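Getting Sticky Rings Off Pantry Shelves

I put this off all February and then finally emptied the canned goods shelf on a Friday night (wild times in Kestwood!). Under the syrup and the molasses I had three gummy brown rings that laughed at my sponge.

What worked for me was laying a rag soaked in hot water and a squirt of dish soap right over each ring and walking away for a good long while. Then an old gift card as a scraper, then baking soda on whatever's left. Dry the shelf before anything goes back on it, or you'll get rust marks from the can rims.
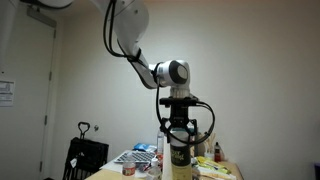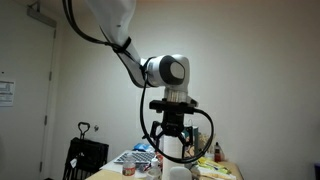

One reader, Kioko, wrote in that baking soda dulled the paint on her shelves and that she'd sooner use a little cooking oil, left overnight and washed off with soap. I tried it on the last ring and it came up fine, though I had to wash twice to lose the greasy feel. I still keep a bottle of Clenex for the floor, but I don't bother with it up there.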